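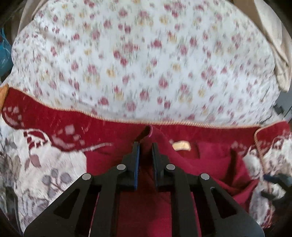 Buy the Hands Before the Arm

Every April the same kind of budget request crosses my desk. A laundry, a care home or a small hotel group wants to get into automated linen handling, and the first line of the request is a robot arm. The arm takes up most of the money. Under it, in smaller amounts, come the gripper, the spare parts, the training and something called "integration," which is usually a guess. Data is often missing altogether.

I think that order is wrong, and I think most buyers of our size should turn it upside down. Spend first on hand-held grippers and on the hours of people using them. Leave the arm for the second year, or the third.

My own view comes from six years of planning equipment for Valdebenito, which runs linen service for guest houses and care homes. We are not a research outfit. We wash, dry, sort, fold and deliver. When we started looking at automation we did what everybody does and asked for quotes on arms. Ysaline Besnard, who ran purchasing then, had three of them on the wall by the end of the month. All three assumed the arm would be picking up the same flat item from the same flat table all day long.

Our work does not look like that. A towel comes off a bed with a corner tucked under it. A red cloth lies on a blanket with a red border, and a camera has to tell one from the other. Plush behaves differently from a sheet. A thin fold can be pinched between two fingertips, and a thick one has to be gathered first. Until you have tried these things with the same kind of fingers the machine will use, you do not know what you are buying.

What a hand-held gripper costs you

The price of the tool is the smallest part. Our first two sets cost us 900 dollars each with the mounts and cables. The larger cost is people. Someone has to sit or stand at a bed and handle cloth with tools in place of fingers, over and over, and someone has to look at the recordings afterward and throw out the bad ones.

We planned 40 hours for the first round, in blocks of 20 minutes, with a break after each. Nicanor Leiva set the schedule and I thought he was being too gentle. By Tuesday afternoon I had changed my mind. Squeezing a grip for a long stretch is hard on the wrist, and tired operators get sloppy in ways that end up in the data. If you are writing a budget, put the breaks in as paid time.

Put bedding in it too. We bought secondhand blankets, sheets and towels in as many weaves and prints as we could find. The whole lot came to less than a day of one person's wages. Patterned material is worth having, the busier the better. Plain white sheets on a plain table make for tidy recordings that have little to do with a real bedroom.

Plan for two grippers per station from the beginning. We didn't, and had to go back for more money in the middle of the year. With one gripper you can pick up a cloth and drag it. To open it out, or hold a top edge while the other tool works lower down, you need a second.

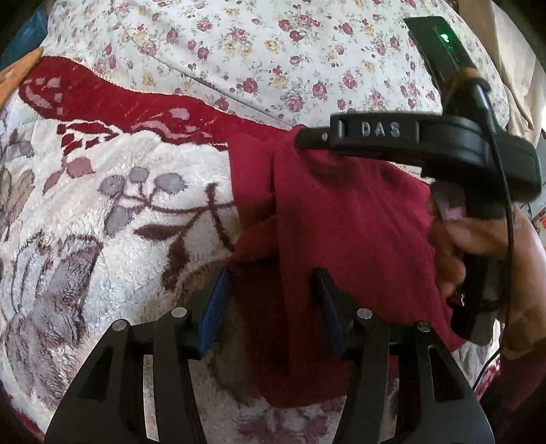 The case against

Hooman Hassanpour at Tritden has told me more than once that I have this backward. His argument is a fair one. If you record with hand-held tools and then buy an arm with a different reach, a different camera angle and a different closing force, some of what you recorded will not carry over. He would have the buyer pick the arm first, so that everything after it matches.

I take the point about matching. Where I part ways with him is on the cost of being wrong. If the hand tools turn out to be a poor fit, we have lost some hours and a small sum. If the arm turns out to be a poor fit, we own a large machine bolted to a floor. Hosevwood was in that position for most of two years. Their arm was well made and did what the quote said it would. It just could not get under the edge of a blanket, and there was no money left to find out why.

The other objection comes from finance. Crescencio Bañuelos keeps our capital plan, and he does not like spending that leaves nothing to depreciate. An arm is an asset. A few hundred recordings of people lifting cloth is an expense, and it goes against the year. I understand that, but it is a bookkeeping rule, and it should not be choosing our equipment. We ended up putting the grippers and cameras under tools and the operator hours under training. He accepted it after some back and forth — mostly about the cameras.

How I would split the money

For a first year I would put half or more into people's time. Then the hand-held sets, with one full spare set, so that a damaged cable doesn't stop a session. Then storage, which we underestimated badly. Our first order for drives and backup came to 3,951 dollars, and it was full well before the year was out. Decide early how long you keep the raw recordings and who is allowed to delete them.

Nothing in the first year for an arm. If a supplier will lend you one for a few weeks near the end, take it, and test it on your own bedding with your own staff in the room. Emiliano Vergara arranged this for us at the Mirkencombe site, and those weeks taught us more than the brochures had. We learned that we wanted narrower fingertips and a softer pad. We could say so in writing before we signed for anything.

I would also keep a small reserve with no label on it. Suppliers hate this and so do auditors. Ours went on better lighting over the beds, a need none of us had seen coming when the budget was drawn up.

The requests for next year are already arriving. The one on top this morning has an arm on line one, and I have sent it back with a question about what it is supposed to pick up.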